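Estrella Kitchen Crockery and Drying Project
Progress report to the Watthorpe Fund
26/10/2023

Summary

Work on the shared crockery at Estrella is on schedule and inside the budget agreed in February. The old mixed stock has been sorted, the first part of the new stock is in use, and the drying area has been moved off the sink run and on to a table of its own. Two items are outstanding: the second wire rack, which Vudon has put back twice, and the written guide for people who use the kitchen. Both are covered below.

Spending to date is £2418. The balance is held for the second rack, replacement plates and printing the guide.

What has been done since the last report

1. Sorting the old stock. Everything in the wall cupboards was taken down and looked at. Chipped and crazed pieces were thrown away. Plates with no matching size were put to one side and offered to the Toster lunch club, which took most of them. The cupboards were washed out and relined before anything went back.

2. Choosing by colour. We had planned to buy white throughout. After talking to the groups that use the kitchen we changed to mixed colours, with pale blue, navy, grey, orange and black among them. The groups wanted to be able to tell their own plates at a glance when two bookings run close together. The cost per plate was the same. The one drawback is that the black ones show every water mark, and they need a wipe with a cloth before they are stacked.

3. The drying table. Washed plates used to be left flat on the draining board, one on top of another, and were often put away damp. We now dry on a light wooden table with the wire rack standing on it and a towel kept along the back edge. Plates go in the rack on edge, one to a slot, starting from one end. Anything waiting its turn lies flat on the wood.

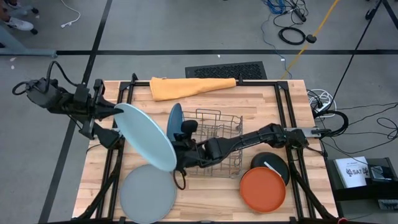
The comment that came back from the Monday lunch group was that the rack is a good one but the slots are a bit narrow for anything with a deep rim, and could the next one be wider please, and could it have somewhere for forks. They also asked whether the table would be staying, as they had got used to having the draining board clear for pans.

The table is staying. On the slots, we have asked Vudon for the wider pattern in the second rack, and this is partly why it is late. The first delivery date passed without notice. The second was cancelled by phone the day before. We have now been given a week in November and have said that if it is missed we will buy elsewhere and ask for the deposit back. The rack on order has a cutlery basket that clips to the short side, so the request about forks should be met at the same time. In the meantime small utensils are being left on plates or on the table, and a few have gone astray.

How the kitchen is being used

Ten groups now book the kitchen at least once a month, against a target of 15 by the end of the grant. Two more have asked for a trial session. The largest single washing-up so far was after the harvest lunch, when 21 people sat down and every plate we own was used. The rack had to be filled and emptied several times over, and the last load was dried by hand and put away after dark. We would not want to do this regularly with one rack.

The kitchen users' book, kept by the door, has been more useful than the feedback forms, which hardly anyone fills in. Most entries are short. The points that come up more than once are:

- the tap drips
- towels go home with people by mistake
- the plates are heavier than the old ones, but people like them
- the cupboard labels are too small to read without glasses

The tap has been reported to the building's owners and is not a charge on this grant. The labels have been redone in larger type. For the towels we have bought a few in yellow and orange shades that are unlikely to be mistaken for anyone's own, and so far they have stayed put.

Care of the table

This has taken more attention than we allowed for. The top is plain striped wood and plates come to it straight from rinsing, so water collects under the rack and along any plate left lying flat. The supplier's advice was to oil it twice a year. We think this is too little for the use it gets and have moved to every two months, with a light rub down first. The oil needs a night to soak in, so it has to be done after the last booking of the week, with the rack and all the crockery lifted off and kept off until morning.

We have also asked users to turn the wet side of round dishes away from the wood, to wipe underneath before they leave, and not to slide anything heavy across the top. Dragging is what marks it, more than water does.
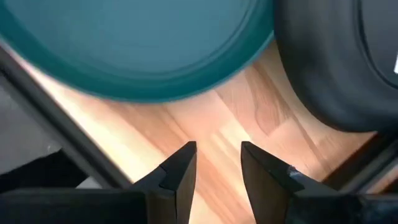 The other rule we have settled on is that deeper pieces do not go in the rack at all. They take up several slots and tend to push the plates out of line. They are dried by hand and go back on the low shelf, where they can be reached without lifting them over anything. This has gone down well enough, although it does mean an extra towel is needed at each session and the washing of towels has gone up. We have added this to the running costs for next year.

Changes to the plan

We ask the Fund to note two changes. The first is the move from white to mixed colours described above, which has no effect on cost. The second is that we no longer intend to buy a wall-mounted drainer. With the table in use there is no need for one, and the wall by the sink would have needed strengthening to take the weight. We would like to keep the money for spare plates, as the exact colours may not be available later on.

Work to the end of the grant

- receive and set up the second rack, or buy one elsewhere
- finish the guide, two sides of one sheet, and put a copy inside each cupboard door
- hold the two trial sessions
- buy spare plates in each colour
- oil the table again before the Christmas bookings start

The guide is in draft. It covers where things are kept, how to load the rack, what to dry by hand and how to leave the table. We had some trouble agreeing the part on dishes brought from home - the present wording says they must be taken away the same day. A copy will be sent to Watthorpe with the final report, along with the receipts.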